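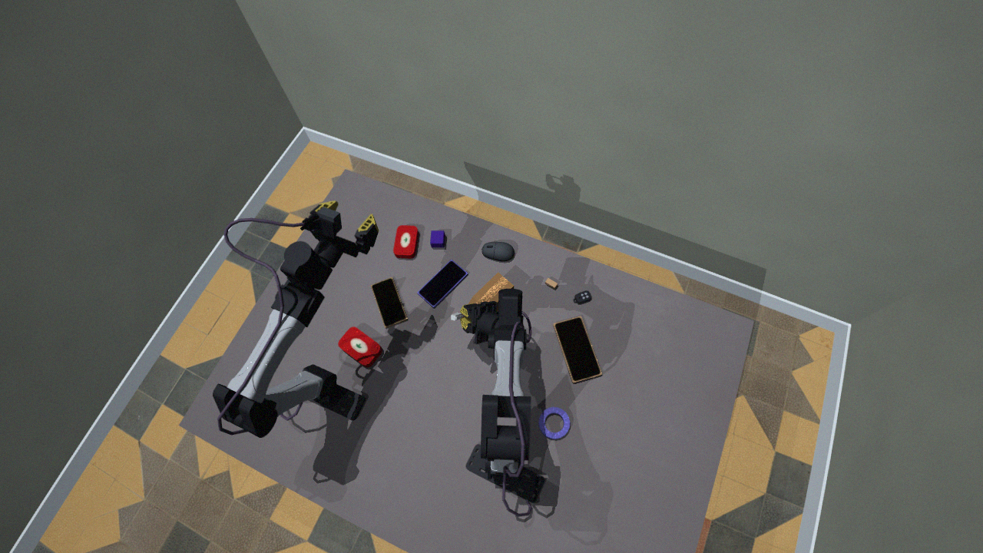 Werel has put out first numbers from its gripper comparison, and the cheap fingers did better than anyone at the Sindmont lab was betting on. Three fingertip types, two arms, same controller, all of it run in simulation before any hardware gets bolted down. The object set is the usual desk clutter: phones lying screen up, a computer mouse, a key fob, a cork board, a purple cube. Flat stuff is where the scores split. Yellow pads, the soft ones on the left arm, held on to phones far more often than the bare tips did, and that gap stayed put when the team changed the mat friction.

2761 grasp attempts in total. Of those 948 were on phones, which is a lot, but phones are what the customers keep asking for, says Chrysoula Tsoukalas, who ran the tests. "Anybody can pick up a cube. Get me a thin slab off a mat without shoving it halfway across first." Her words.

The third type, a ribbed tip from Kinnunen, came in between the other two. Good on the mouse, poor on the cork board, where it kept catching the edge and tipping the thing up. Kinnunen has been sent the logs and is said to be working on a shorter version.

Controller side is less settled. The Traleck controller was swapped in for a 24 hour run starting Saturday and grasps got slower but cleaner, fewer retries. Tapio Laaksonen, who looks after the Traleck setup, wants the runs repeated with the gripper force limit turned down before anybody draws a line under it. He also thinks the contact model is too kind to soft pads. Tsoukalas doesnt agree, or not entirely. They are rerunning the cork board and key fob cases both ways.

Cameras weren't part of this round. Object positions came straight from the simulator, so theres no vision error in any of the scores, and Werel says as much in the notes. A camera comparison is next on the list, no date given.

Real arms in August if the pads arrive. Full results table goes up on the Werel project page later this week, raw logs on request.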